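Category: Datasets / Home & Shop Tasks
4 min read

# Tostora Tabletop Chores

Tostora is a set of recordings of small tabletop jobs done by people using hand-held grippers. We put it together at Demell to help answer a question we get from customers: can a machine clear a table yet? Our short answer is sometimes, if the table is simple and the objects are stiff.

## What is in it

The set has 1911 recordings across 47 tasks. Most are single steps from ordinary cleaning up, such as standing up a cup that has tipped over, moving a dish to one side, or folding a cloth. A smaller group comes from packing benches at Gritine and covers sorting parts into trays and closing boxes.

Each recording has head camera video, gripper positions, and a one-line task label. Positions are worked out from the square markers on the grippers, so expect gaps when a marker is turned away or covered by an arm.

## How models do on it

We trained a baseline called Dumitrescu and ran it on a two-arm setup for 248 trials. It handled boxes and mugs well. It did poorly on clear plastic, thin lids, and anything that rolls when touched. Cloth folding worked only when the cloth started flat. It was slower than a person on every task we tried, and it often stopped halfway when something on the table had been moved.

We would not use this baseline in a home or on a shop floor without someone watching it.

## Known problems

- Labels in version 1 mixed up "place" and "drop". Fixed in version 2.
- Lighting is mostly indoor and even. There is very little evening footage.
- Backgrounds are not cleaned up. Other people and personal items can be in view.
- Failed attempts are kept and marked `fail` in the index file.

## Updates

Version 2 was posted Jul 3, 2018. The next release is planned for November and will add drawers and cabinet doors.
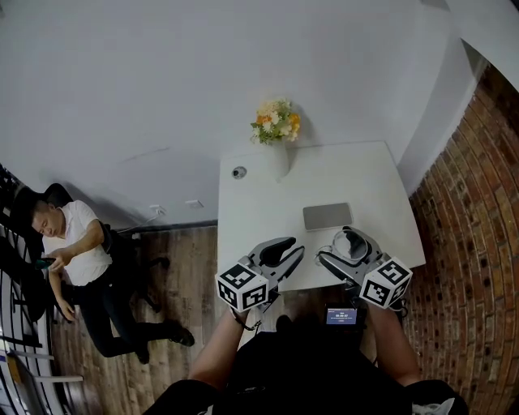 Clear cup on its side, right gripper above it.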